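Drudcombe (video game)

Drudcombe is a turn-based puzzle and strategy game developed by Plodell and published by Wyss for iOS and Android. It is the second game set in the Primthorpe world and takes place after the events of the first.

Light wood grain, seen in both images.

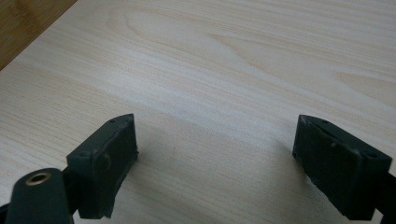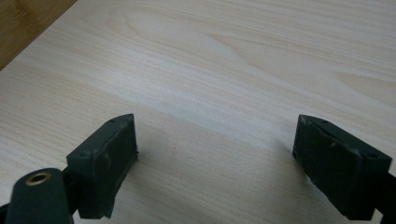 Gameplay

The player manages a river town over a series of seasons. Each season is a single level played on a square grid. Tiles are drawn from a stack and placed next to tiles already on the grid. Matching edges produce goods, and goods are spent on buildings at the end of the level. Unmatched edges produce silt, which blocks the river if it is not cleared within three turns.

The main campaign has 15 seasons. A separate endless mode removes the turn limit and ends when the river is fully blocked. Scores in this mode are posted to an online table that resets in January. Progress in the campaign can be carried between devices with a Wyss account, but endless mode runs are stored only on the device where they were started.

Development

Plodell began work on the game as an expansion to Primthorpe. The tile system was later found to be incompatible with the older save format, and the project was moved to a new engine. Levels are built from a library of 2128 hand-drawn tiles, of which 1031 were redrawn from the first game.

Release

The game was released on both platforms in March. It is free to download, with the first four seasons included and the rest sold as a single purchase. An update in June added a color-blind mode and larger text. It also fixed a fault that stopped endless mode scores above 3353 from being recorded.

See also

Primthorpe (video game)
Tile-based video game
List of Wyss games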